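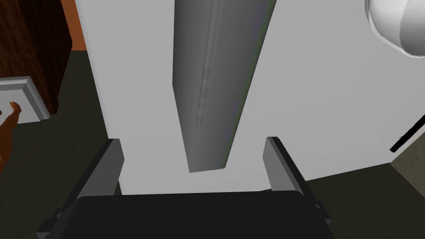 Gripper open, tall white panel ahead.

Nov 4, 2020

The Grukden subwoofer has been in the system long enough for me to write up the measurements. Short version: the box is fine, the default settings are poor, and most of what I disliked in the first week came from the room.

The first sweep, taken at the main seat with the sub in the front left corner, showed a peak at 47 Hz and a narrower one at 67 Hz. Both match the dimensions of the room. The first is the length and the second is the floor-to-ceiling height, so neither was a surprise. Between them the response sagged enough that bass guitar lines sounded uneven, with one note booming and the next one up nearly missing.

The automatic setup in the Droltthorpe receiver dealt with this badly. It pulled the whole sub channel down until the peak matched the main speakers, and everything else in the bottom two octaves ended up too quiet. I ran it again with the microphone on a proper stand and got the same result. The receiver has no manual filters below the crossover, and the menu does not show you what the automatic ones are doing.

Luminița Filip suggested I leave the electronics alone and move the box first. I did the usual crawl: sub on the listening seat, bass tones on repeat, microphone moved along the skirting board at ear height. The best position was on the side wall, a little ahead of the halfway point.

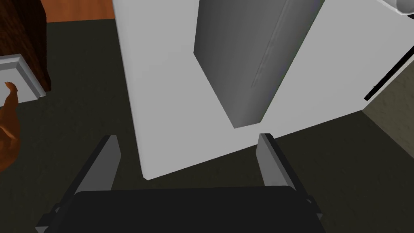
With the sub there, the 47 Hz peak dropped a long way, because the box now sits close to the null of the length mode and can't drive it as hard. The 67 Hz peak did not move. I expected that. The sub is still on the floor, and no spot on the floor changes its height. A single parametric filter took care of it, set in an outboard equalizer between the receiver and the sub. I used a narrow cut and no boost. Boosting the dip to fill it in costs amplifier headroom and does almost nothing at the seat.

Settings as they stand:

Crossover: 80 Hz in the receiver, low-pass on the sub bypassed
Phase: 0, then fine-tuned by distance setting
Main speakers: small
Receiver auto EQ: off for the sub channel
Outboard filter: one cut at 67 Hz

The distance setting deserves more attention than it gets. The equalizer adds its own delay, so the correct figure is longer than the tape measure says. I raised it one step at a time with a sweep after each change, and stopped when the region around the crossover was flattest.

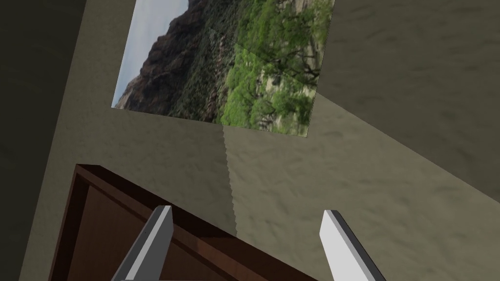

Landscape picture on the wall: dark ridge, green trees.

Two complaints about the Grukden itself. The auto-standby threshold is too high, and at low volume it drops out during quiet dialogue and comes back with a faint thump. I leave it switched on. The gain knob also has no detents, so it is hard to return to a known level after cleaning behind it. I put a strip of tape on the panel and marked it with a pen.

Rodica Zamfir has asked for decay plots as well as frequency response. I have the data from the corner position but not from the new one. I'll take the second set in December, with the same microphone position and the same level, and post both together.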